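Kapitel 4: Den Narngate zum ersten Mal einrichten

So, der Karton ist leer, die Folie liegt überall herum, und jetzt steht er da, der Narngate. Ich habe diese Anleitung geschrieben, weil das Heft in der Packung zwar hübsch aussieht, mir beim Einrichten aber wenig geholfen hat. Wer schon einmal einen Etikettendrucker in Betrieb genommen hat, kann die ersten Schritte überfliegen. Alle anderen nehmen sich bitte einen Kaffee und eine halbe Stunde Zeit.

Vorweg: Ich arbeite mit der Ausführung für Rollen bis 62 Millimeter. Bei der schmalen Version sitzt der Hebel für die Abdeckung links statt rechts, sonst ist alles gleich.

4.1 Aufstellen und anschließen

1. Such dir einen ebenen Platz, an dem hinten noch eine Handbreit Luft bleibt. Der Netzstecker steht ziemlich weit heraus und mag es nicht, gegen die Wand gedrückt zu werden.
2. Zieh die orangefarbenen Klebestreifen ab. Es sind zwei außen und einer innen unter der Abdeckung. Den inneren vergisst man gern!
3. Steck erst das Netzteil ein, dann das USB-Kabel. Den Drucker noch nicht einschalten.
4. Installiere das Programm Treltatby von der beiliegenden Karte oder von der Herstellerseite. Wenn es nach dem Druckermodell fragt, wähle »Narngate« und klicke auf »Weiter«.
5. Jetzt einschalten. Die Lampe blinkt erst grün und leuchtet dann durchgehend.

Hinweis: Blinkt die Lampe nach einer Minute immer noch, schalte den Drucker aus, zieh das USB-Kabel ab und fang bei Schritt 3 noch einmal an. Bei mir hat das bisher jedes Mal gereicht.

4.2 Die Rolle einlegen

1. Klapp die Abdeckung auf, bis sie einrastet.
2. Setz die Rolle auf den Dorn, und zwar so, dass die Etiketten von unten nach vorn laufen. Die bedruckbare Seite zeigt nach oben.
3. Schieb die beiden Führungen an die Rolle heran. Sie sollen anliegen, aber nicht klemmen – die Rolle muss sich mit einem Finger drehen lassen.
4. Fädle den Anfang unter der Walze durch und zieh ihn zwei Fingerbreit heraus.
5. Abdeckung zu, einmal auf die Vorschubtaste drücken. Der Drucker sucht sich die Lücke zwischen zwei Etiketten von selbst.

Achtung: Der Druckkopf sitzt innen an der Abdeckung und wird im Betrieb heiß. Nach einer langen Serie also ein paar Minuten warten, bevor du hineingreifst.
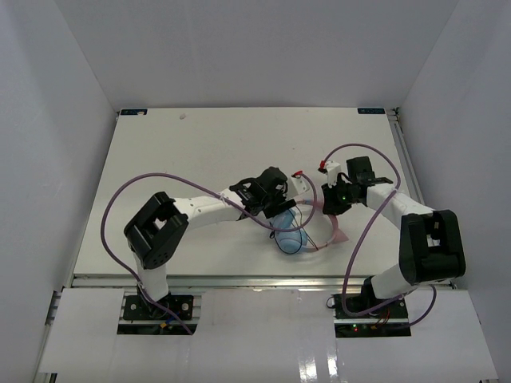

Schriftgröße ist das Thema, bei dem ich am meisten Lehrgeld bezahlt habe. Treltatby stellt beim ersten Start 6 Punkt ein, und auf dem Bildschirm sieht das wunderbar aus, weil man dort so schön hineinzoomen kann. Auf dem fertigen Etikett ist es dann ein grauer Krümel. Die zwei kleinen dunkelblauen Schildchen in den hinteren Ecken der weißen Platte sind so ein Fall: Weiße Schrift ist drauf, aber auf dem Foto bekommt man sie nicht gelesen. Für alles, was man aus einem Meter Abstand erkennen soll, nehme ich inzwischen mindestens 14 Punkt und lasse lieber ein Wort weg. Amra Radulović, die mein Manuskript gegengelesen hat, schwört sogar auf 18 (sie beschriftet allerdings auch Kellerregale).

4.3 Das erste Etikett gestalten

1. Öffne in Treltatby »Neu« und wähle die Rollenbreite aus. Sie steht auf dem Pappkern der Rolle.
2. Klick in das leere Feld und tippe deinen Text. Mit der Eingabetaste kommst du in die nächste Zeile, mehr als drei Zeilen würde ich nicht nehmen.
3. Stell die Schrift unter »Format« ein. Serifenlose Schriften drucken sauberer, gerade bei kleinen Größen.
4. Wenn du helle Schrift auf dunklem Grund möchtest, setz das Häkchen bei »Umkehren« und mach die Schrift fett. Dünne Linien laufen sonst zu.
5. Schau dir die Vorschau in Originalgröße an, das ist die Taste mit der kleinen Lupe und der Eins darin.
6. Druck ein einziges Exemplar. Erst wenn das gefällt, kommt die Serie.

Hinweis: Farbige Etiketten entstehen beim Narngate über das Material. Der Drucker selbst kann nur Schwarz. Für Umkehrschrift auf Blau oder Rot gibt es von Perić passende Rollen, auf denen die Schrift weiß erscheint. Sie kosten mehr, eine Rolle hat aber auch 200 Etiketten.

4.4 Dichte und Geschwindigkeit

Unter »Einstellungen« findest du zwei Schieberegler. Die Dichte steht ab Werk in der Mitte, und da darf sie für Papier auch bleiben. Bei Kunststoffrollen schiebe ich sie eine Stufe nach rechts und die Geschwindigkeit dafür eine nach links. Wird die Schrift an den Rändern fransig, war es zu viel, dann wieder zurück.

Achtung: Die höchste Dichte bitte nicht als Dauereinstellung! Der Druckkopf nimmt das übel.

4.5 Aufkleben

1. Wisch die Fläche mit einem fusselfreien Tuch ab und lass sie trocknen.
2. Zieh das Etikett flach vom Träger. Wer es steil hochzieht, bekommt eine Locke.
3. Setz eine Kante an und streich zur anderen Seite hin aus.
4. Einen Tag in Ruhe lassen, erst danach feucht abwischen.

4.6 Wenn etwas klemmt

Der Drucker meldet Fehler 177: Die Abdeckung ist nicht ganz zu. Auf beiden Seiten drücken, bis es klickt.

Der Drucker meldet Fehler 747: Er findet keine Lücke. Meistens ist in Treltatby die falsche Rolle eingestellt.

Leere Etiketten kommen heraus: Die Rolle liegt verkehrt herum. Siehe 4.2, Schritt 2.

Nach 2000 Etiketten bittet das Programm um eine Reinigung des Druckkopfs. Wie das geht, steht in Kapitel 5, den Reinigungsstift findest du im Deckel des Kartons.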